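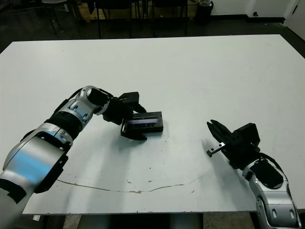

A black case with a long window in its face, on one of the white tables at Votstead in Plellesville.

Small boxes get their own counter at Votstead

PLELLESVILLE – The Votstead reuse store on Durán Street will start taking small presentation boxes and hard cases in June, the store said Thursday. Until now it has accepted only cardboard moving boxes and plastic storage bins.

The new counter is for the kind of box that glasses, pens, watches and small gifts are sold in. People can drop them off empty and anyone can pick through them. Most will be priced at 2 dollars each. Matching sets will be priced separately.

"We kept turning them away and people kept leaving them by the door anyway," said Catalina Navarrete, who manages the store. "A good stiff box with a lid costs real money if you buy it new. If you sell earrings at the market or you need something to mail a pen in, you can use the one your neighbor was going to throw out."

The store ran a trial this spring with people who had asked to be told when boxes came in. The list reached 154 names. During the trial 138 boxes were sold, most of them black or dark blue, and most with a separate lid. Navarrete said boxes with a clear window in the top went fastest, and people who make and sell their own goods bought most of those.

Sorting is done on the white tables in the back room. A box is opened and the two halves are laid out side by side, so that the inside can be checked for glue, torn lining and old price stickers. A light lining shows up marks that a dark one hides, and those boxes take longer. Windows are checked for cracks and for plastic that has come away from the edge.
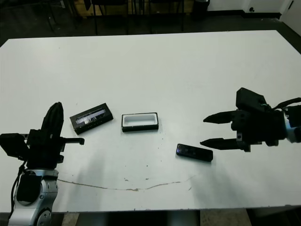 Lids and bottoms that don't belong together have been the biggest headache, Navarrete said. Two boxes can look the same on the shelf and be off by the thickness of a fingernail. The store now keeps a bin of single halves, and customers are welcome to bring in a lid and try it. Single halves are free. Open trays without a lid have found some takers too, mostly for desk drawers and sewing rooms.

Some things will still be turned away. The counter won't take boxes with food stains, anything that smells of smoke, or cases with a broken hinge. Foam inserts are fine if they lift out in one piece. Printing on the outside is also fine, though the store asks people to peel off labels with names and addresses before they bring a box in.

The counter and its shelving cost 3178 dollars, paid out of store income. The shelves were built by Brusano, the cabinet shop two doors down, and have shallow slots so that small boxes can stand on edge with the front facing out. Navarrete said the old shelves were made for bins and swallowed anything smaller than a shoebox.

Drop-off will be at the side door, the same as for moving boxes. People with a large number of boxes, such as a shop that is closing or changing its packaging, should call first so that a table can be cleared. The store doesn't do pickups.

Votstead is also looking for tissue paper, flat and uncreased, and for short lengths of ribbon. Those can be left at the register any time the store is open.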